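Tamara Manole has run the clothing table at the Jurkside op shop for 7 years, and before that she did alterations from her house in Pedutbridge. We spoke in the back room in October, while the morning's donations were still in bags.

She starts with trousers. "People drop them in a heap and the crease is gone by lunch," she said. "Lay them flat first. Find the waistband, pull it straight, then do the legs."

Dark pinstripe is her favourite cloth to teach with. The lines show at once if a leg is twisted, and a new starter can see the mistake without being told.

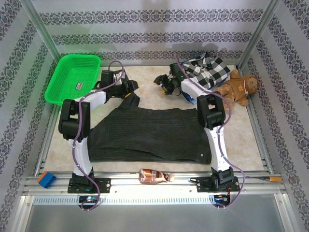

Pinstripe spread out for folding, with the checkered shirt still to do.

Shirts wait until the trousers are done. Manole does up the top button and the third one down, turns the shirt over and brings the sleeves in. Toys go through a separate pile, though they often arrive in the same bag as the clothes. "A bear takes up the room of four shirts," she said. "I don't mind. They sell."

The shop handled 3,000 garments last year, and 1,000 of those were trousers and jeans. Anything with a broken zip goes to Oana Lungu in Gandbridge, who mends it and sends it back within 20 days.

I asked about baskets. She prefers plastic with holes in the sides, in a bright colour, kept at the back corner of the table so it's within reach but out of the way of the legs. Cane ones snag knitwear and she stopped using them.
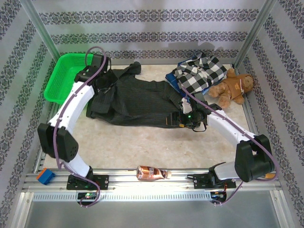 Greer Pringle folds trousers in thirds and thinks halves leave a ridge at the knee. Manole has heard this before. "Thirds is fine for a drawer," she said. "On a shelf they slide. I do halves, then halves again, waistband to the back."

She had 20 minutes before opening and two bags to go, so we left it there.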